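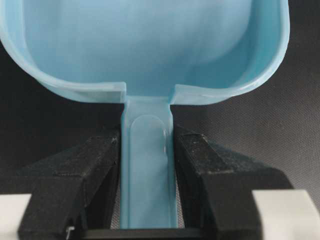
Caderno 12, pág. 8

Abril, oficina de cerâmica, fim da tarde

Finalmente abri o forno da segunda queima de esmalte! Sinceramente estava com medo, porque a última fornada com o branco Adomska saiu toda picada (aquelas bolhinhas miúdas na borda, um horror). Desta vez baixei a subida no trecho final e deixei 10 minutos de patamar antes de desligar. Melhorou muito. As tigelas rasas saíram lisas, as canecas quase todas, e só a prateleira de baixo continua com aquele aspecto meio leitoso que eu não queria.

A receita é a 3249 do fichário, a mesma que o pessoal da Mundow usa nos azulejos, mas com um pouco menos de caulim. Quem for repetir: peneirem duas vezes! Na primeira passada sempre ficam uns grumos teimosos, e depois eles aparecem na peça como verruga.

Testei também a argila da Girdale, a mais avermelhada. Gostei no torno - macia, abre fácil, não briga com a mão - mas ela encolhe mais do que a nossa e as tampas ficaram apertadas nos potes. Das 8 tampas, duas entram direito. As outras vou lixar ou virar pires, ainda não decidi.
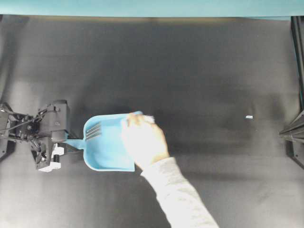 Pá azul-clara, bancada cinza-escura.

Limpeza: raspas de argila crua voltam para o balde de reciclagem, restos de esmalte NÃO. Achei branco misturado no barro de novo e tive de jogar fora uma bola inteira. E nada de varrer a seco perto das peças, passem pano úmido antes, que o pó fica no ar um tempão.

Para a próxima fornada: vidros de teste com o cobalto da Sorrentino em três espessuras, peças na prateleira do meio, cone novo na de baixo (o que estava lá já tinha tombado na queima anterior e eu não troquei, culpa minha). Falta comprar alumina e mais uma esponja grande. O balde do engobe preto está no fim, dá para umas poucas canecas, então avisem antes de usar.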